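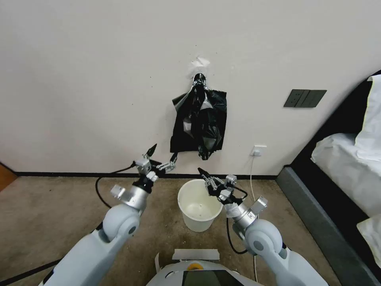

Section 5. Bag and bin routine

5.1 Scope

This section covers the set-up of the Jatetti two-arm unit for the bag and bin routine, in which the hands take a garbage bag from a wall hook and fit it to a small bucket. It applies to units running Vallurus control software, build 1314 or later. Complete the arm calibration in Section 4 first.

5.2 Preparing the work area

1. Choose a stretch of plain wall with clear floor in front of it. Carpet and hard floors are both supported.

2. Fix the hook to the wall. An adhesive hook may be backed up with a strip of tape.

3. Hang one bag on the hook by its gathered top. The bag may be crumpled, but the lower end must hang free.

4. Stand the bucket on the floor below the bag, open side up. Leave enough space behind it for the fingers to close over the rim.

5. Empty the bucket. The routine does not check for contents before lining.

NOTE: A black bag on a light wall gives the most reliable detection. If you use white bags, run the contrast test in 5.5 before the first cycle.

CAUTION: Keep power cords out of the area swept by the hands. A cord plugged into an outlet near the baseboard should be led away along the wall and taped down if it crosses the approach path.

5.3 Positioning the unit

1. Drive the unit forward until the bag and the bucket are both in the head view, then lock the base.

2. Set the bucket between the two arms. Small offsets are corrected at start.

3. Check the hand cables. Each must have enough slack for full wrist travel — a cable that pulls tight will stop the arm with fault 41.

4. Select Bag and Bin on the Vallurus menu and press Teach.

5.4 Teaching the positions

1. Raise the left hand toward the bag with the fingers partly open. Press Store.

2. Bring the right hand to the side of the bucket with the fingers half closed. Press Store.

3. Rotate the left wrist 90 degrees and return it. If the fingertips touch the wall, move the base back and repeat from step 1.

CAUTION: Do not reach between the hands while Teach is active. Finger torque is reduced in this mode but not removed.

5.5 Contrast test

Select Test, then Contrast. The unit outlines the bag on the service screen. If the outline includes a light switch or other dark wall fitting, move the hook farther from it and run the test again.

Revised 27 April 2019, T. Doãn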